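The second Verenach album took almost four years to make, and for most of that time the band had no plan to finish it. They had a drummer who had moved away, a singer who was working nights, and 11 half-written songs on a hard drive that had already failed once. When the record did come out in July, on a pressing of 500 copies, the first run was gone before the band had played a single show to promote it.

The album is called Pekdale, after the road where bassist Narayanan Kurup grew up. It runs 41 minutes and has nine songs. Seven of them are slow. The guitars are quiet, the drums sound like they were recorded in the next room, and the vocals sit so low in the mix that I had played the whole thing three times before I caught the words to the opening track.

"People keep asking if that was a choice," Kurup says. "The first time, no. We mixed it wrong. Then we did a louder version and didn't like it, so we went back."

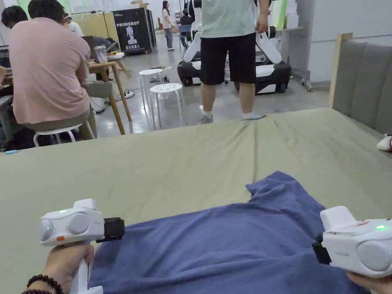
Verenach started as a louder band. Their debut was recorded over one long weekend and sounds it, in good ways and bad. There were horns on two songs. There was a cover version at the end that they no longer play and would like people to stop asking for. It sold well enough at shows to pay for a van, and the van lasted until the middle of the next tour.

After that tour they stopped. There was no fight and no announcement. Drummer and co-writer Xia took a teaching job six hours away and the others assumed that was the end of it. Kurup kept writing, mostly on an old nylon-string guitar with a neck he describes as "not really straight enough to tune." He sent the recordings to the other three without comment. Weeks would go by. Then Xia would send one back with a drum part on it, or with half of it missing.

A lot of the record was built that way. "Low Water," the second track, began as a five-minute piece with two choruses. Xia cut both choruses and kept the part in between, and the finished song is just that section played over and over while a single organ note gets gradually louder behind it. It is the best thing on the album. The band has tried it live twice and dropped it both times, as nobody could agree on when it should end.

The label, Nandeck, is one person with a spare bedroom full of boxes. It has put out records by a string of local groups, most of them on cassette, and had never paid for vinyl before this. The deal was simple. The label would cover the pressing, the band would cover the recording, and they would split whatever came in after costs. The recording cost very little. Most of it was done in a rented hall during the day, when the rate was lower, with blankets hung over the windows to kill the echo.

You can still hear the hall. On "Ferry Song" there is a creak in the left channel that repeats every few bars, and it took the band a month to figure out that it was the piano stool. They left it in. On the title track a door closes somewhere near the end. They left that in too, though Kurup says he now wishes they hadn't.

Not all of it works. The two faster songs were written early and feel like they belong to the first album. "Signal Box" in particular has a chorus that wants to be shouted, and the singing here is too careful for it. Side two also opens with a long instrumental that goes on past the point where it has anything left to say. I have started skipping it, and the record is stronger for that.

But the last two songs are very good. "What the Neighbors Had" is a list of objects from a house clearance, sung flat over two chords, and it gets sadder as it goes without any change in the music at all. The closer, "232," is named for a bus Kurup took to school. It has no drums until the final minute. When they come in they are slightly late, and the whole band seems to lean back to meet them.

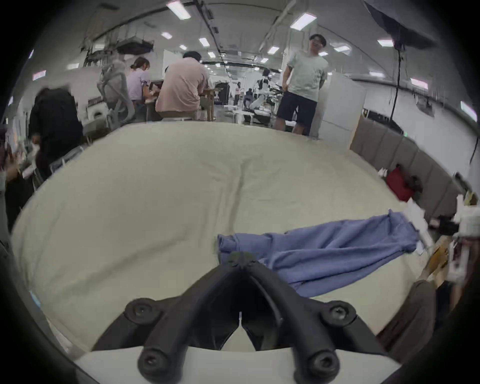

A crumpled blue garment on a light beige tabletop.

The band played the album in full for the first time at a small room that holds 100 people. I was at the back, next to the merchandise table, where they had brought 50 copies from the second pressing - a darker sleeve this time, with the lyrics printed on the inside. The set was shaky for the first three songs. The monitors were turned up too high and the vocals kept feeding back, so they stopped, fixed it, and started the third song again from the top.

After that it settled. The crowd was quieter than I have heard a crowd in that room. During "232" a man in front of me took his coat off and held it for the whole song, and then put it back on when the drums came in.

There are no big plans for what comes next. Xia is still teaching and can only get away during school breaks, which limits them to a handful of shows a year. There is talk of an EP made up of the cut choruses and other leftover pieces. Kurup has seven or eight new recordings on the same guitar, and he has sent them out to the others.

"I haven't heard back yet," he says. "That's normal."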